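Surdu Play Kitchen: Setting-Up Guide
Section 2: Laying out the table

Now for the best bit! Your kitchen pieces are unpacked and checked off, so it's time to turn a plain table into somewhere people will want to cook, serve and tidy up all over again.

Before you start

Choose a flat, pale table if you have one. The colours look lovely against it, and small pieces are much easier to spot when somebody calls for them halfway through lunch. Wipe it down and let it dry.

Note: allow about 20 minutes the first time. You'll be far quicker after that.

Setting out

1. Put the large plate down first, towards the back. Everything else finds its place around it.

2. Add the banana beside the plate, near enough to reach while serving.

3. Stand the cup on the other side. Small pieces can go in it (orange ones look splendid in a blue cup).

4. Bring in the colander last, right way up, and leave clear table behind it so there's room to tip things in and out.

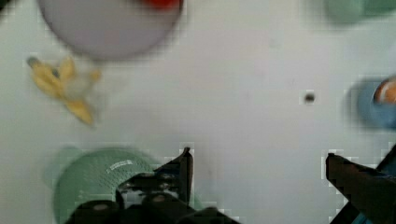
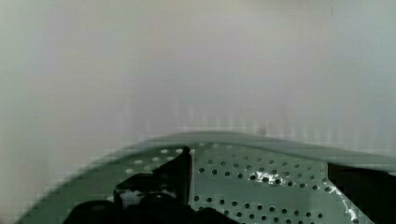 The first picture has the plate, banana and blue cup; the second has the colander.

5. Walk round the table and try reaching for each piece. If your sleeve catches the cup, move it further in.

Caution: keep cups and plates well back from the table edge, especially with younger cooks about.

Swapping things round

There's no single right layout, so do play with it! Katia Orlandini, who runs the Gremotthorpe sessions, likes the colander in the middle with all the fruit piled inside, and it makes a cracking sorting game.

Packing away

1. Empty the colander and the cup.
2. Lay the plate flat in the bottom of the storage box.
3. Set the colander on top and fill it with the smaller pieces.

Note: check the colander holes for crumbs before closing the lid. A soft brush gets them out nicely.

Section 3 covers washing and drying.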